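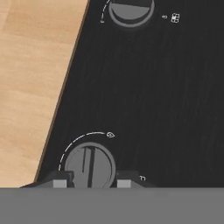

I joined the robotics club in February, mostly to see whether the Kirkow challenge was as good as its poster. The task sounds small: get a simulated arm to work the stove knobs in a simulated kitchen. Yuk-lan Choi wrote our grasp code, and I was handed the scoring script.

We have run 370 attempts so far. The club page calls this "learning to cook," and I wish it wouldn't. Turning a knob is a fine problem. It is not dinner. 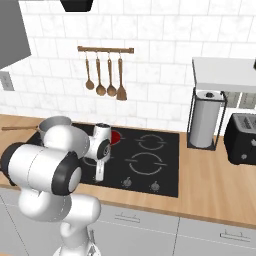

My bigger complaint is the scoring. A run gets full marks if the right burner is on at the end, and the script doesn't care how the arm got there. I asked Valtteri Kettunen about adding a penalty for bumping things, and he said maybe next term — which I've heard before. 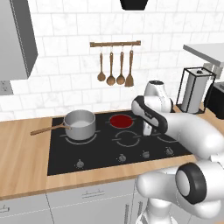 The other teams I've talked to don't like the rule either, but they like their scores. I'll keep my own tally with the penalty in it and post both numbers after the next 138 runs.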